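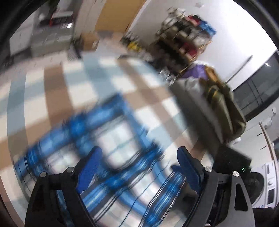
Parvathi Krishnan was halfway through a cup of tea when I asked how a person ends up folding shirts for a living, and she laughed for quite a while before answering.

"I don't fold them for a living, I fold them for Enavus," she said. Enavus is the learning system she and Tarmo Kairys have been feeding since April, and what it eats is examples: people doing ordinary chores in ordinary homes with a gripper in each hand. They have 591 recordings of folding so far and would like 2,000.

I had supposed that the neatest ones were the most useful, and she was very kind about setting me straight. "Oh, we love a clean fold, of course we do, but if a sleeve slips and you go back for it, please keep going! The system has to learn the going back, too."

Plaid is her favorite thing to work with, the busier the better, and she'll happily lay it on checked bedding. "Tarmo groans when I do that," she said. "He's the one who has to look through it all afterward, poor man, and find where the shirt stops and the bed begins."
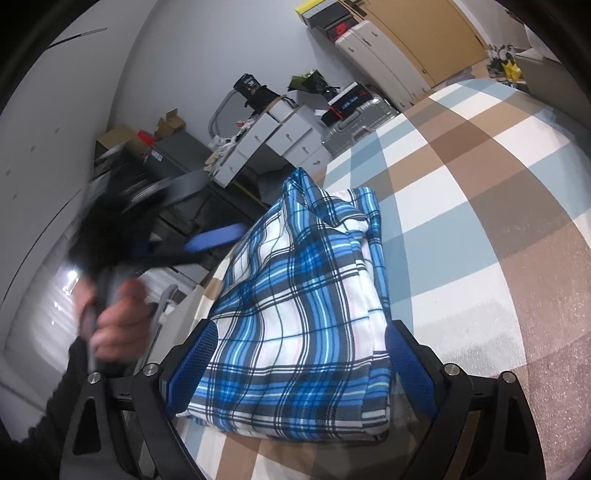 On getting tired

The part she worries over most is the hands. After 5 folds she puts the grippers down and shakes out her wrists, and she asks everyone she trains to do the same (Tarmo forgets, she told me, and then complains at supper). "You get stiff, and then you get hasty, and it's all there in the recording."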